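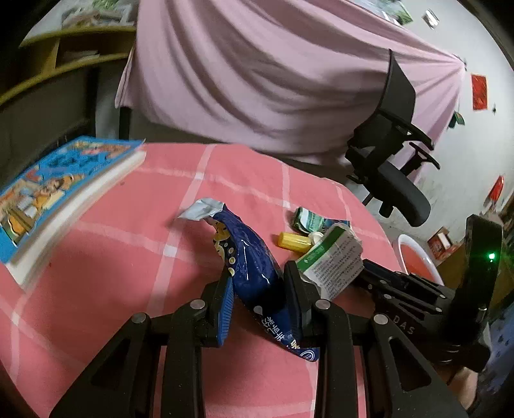
Hilo sobre el mantenimiento de las pinzas de mano, que me lo han pedido varios. Va por partes.

1/ Tenemos dos pinzas de mano en uso, la A y la B. Mecánica de dedos paralelos, brazos articulados y almohadillas en la cara interior. Les hago la revisión los jueves, antes de la primera toma.

2/ Lo primero son los pasadores. Con la pinza apagada abro y cierro los dedos despacio, diez veces. Si noto un salto, desmonto ese lado. Si solo va duro, limpio y vuelvo a probar.

3/ La suciedad que más molesta es la miga. Trabajamos con envases de comida, bolsas abiertas, cartones, y el polvillo acaba en las articulaciones. Brocha seca primero, paño después. Nada de aire comprimido - lo mete más adentro.

4/ Lubricante: una gota por pasador y retirar el sobrante. El mes pasado me pasé con la B y las bolsas resbalaban. Tuve que desengrasar las almohadillas dos veces.

5/ Almohadillas. Las acanaladas agarran bien el plástico brillante mientras el relieve siga vivo. Cuando el canto se redondea, la bolsa gira al levantarla. Las compro en Sasto y las cambio por parejas, aunque una parezca buena.

6/ El último juego de la A aguantó 1.815 agarres. El anterior, 1.032. La diferencia creo que está en el pegamento, en el primero se me despegó una esquina y no lo vi.

7/ Después, la apertura. La mía cierra a cero y abre a 92 mm. Si el valor en pantalla no coincide con el calibre, recalibro. Tardo menos en recalibrar que en discutir luego los datos.

8/ Cámara: lente limpia y tornillo del soporte apretado. Si el soporte se ha movido, hay que repetir la calibración entera, 200 capturas con el patrón. Una tarde perdida, así que marco la posición con rotulador.

9/ Prueba final: levantar una bolsa arrugada, un cilindro y una caja de cartón. La bolsa es la que descubre los fallos, porque se deforma y no perdona una almohadilla gastada.

10/ Todo va a la hoja de Stamon: fecha, pinza, número de agarres, piezas cambiadas. Una línea por revisión - si escribo más, luego no lo lee ni el turno de tarde.

11/ Pendiente: dos pasadores de repuesto para la B. Los pedí en enero y siguen sin llegar. Si alguien tiene un proveedor con stock, que me escriba.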